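Sieve Loss in Small-Plot Cleaning of Buckwheat and Flax Seed
Student project report, Maja Czarnecka, February 2003
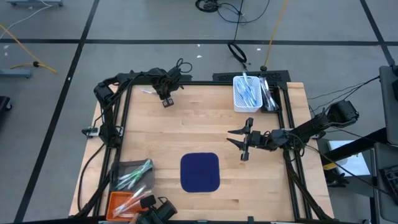
The project looked at how much good seed is lost over the end of the sieve box when a small stationary cleaner is run faster than the maker recommends. Growers with a few acres of buckwheat or flax often run their cleaner fast to finish in one day, and the seed that goes out with the chaff is rarely weighed.

The cleaner was a Gajewski two-sieve machine belonging to the Akberg farm. It is driven by an electric motor through a flat belt and has a fan under the top sieve. The shaker speed is changed by moving the belt to a different step on the pulley. The fan has a sliding shutter on the intake. The shutter was left in the half-open position for every run, so that only the shaker speed and the feed gate would change.

Material

The buckwheat and the flax both came from the Akberg harvest and had been kept in paper sacks in the granary. Both lots had been through the combine only. The buckwheat had a lot of stem pieces in it and some green weed seed. The flax was cleaner but had many unbroken bolls. All the cleaning was done in December, in an unheated shed. I had planned to do it earlier but the top sieve for flax had to be ordered from Stosmont and came late.

Method

Each run used one full sack. The hopper was filled with the gate shut, the machine was started and left to reach speed, and then the gate was opened to the mark. A canvas sheet was laid under the tail of the sieve box to catch everything that came over. The tailings were then sifted by hand and the whole seed was picked out and weighed. Broken seed was not counted as loss, as it would not have been kept for sowing.

There were 3 repeats at each speed for each crop. For the thousand-seed weight I counted a sample of 3,142 buckwheat seeds, which was what one scoop held, and divided from there. This took most of an evening and I would use a counting tray another time.

Results

Buckwheat loss stayed low at the slow and middle speeds. At the fast speed it rose sharply, and most of what was lost was large, sound seed that had bounced along the top of the sieve and never dropped through. Closing the feed gate by one mark brought the loss down again, but then the sack took almost as long as it did at the middle speed. There was no gain in time worth having.

Flax behaved differently. The seed is flat and slippery and went through the sieve easily at all speeds. The loss was nearly all in unbroken bolls. These went over the tail whole, with the seed still inside, and the shaker speed made little difference to them. Rubbing the tailings over a wire screen and putting them through again got most of this seed back.

Two of the flax runs were thrown out. In the first the belt slipped – the pulley had frost on it – and in the second the canvas was not pulled far enough under the machine and part of the tailings fell on the floor.

Sources of error

The moisture of the seed was not measured. The school's meter is made for wheat and barley and has no setting for either crop. The sacks near the door of the granary may have been damper than the others. The shaker speed was timed by counting strokes against a watch, which is hard to do at the fast setting. The feed gate marks were scratched on by hand and are not evenly spaced.

Recommendations

For buckwheat, use the middle pulley step and the wider gate mark. For flax, any step will do, but the tailings should be kept and rubbed. If the combine can be set a little tighter for flax, fewer bolls will reach the cleaner in the first place, though this also breaks more seed. I did not test it.

Comments

Did you try the Cistari round-hole sieve for the buckwheat? We changed over from slots and the bouncing mostly stopped.

We have the same Gajewski. Check the rubber blocks under the sieve box, ours were worn hard on one side and all the seed ran to the left.

Good report. I would like to see the loss weights in a table.

Related reports
Drying Buckwheat in Open Sacks
Belt Slip on Older Seed Cleaners
Hand-Rubbing Flax Bolls: Two Screens Compared
Setting the Fan Shutter for Clover Seed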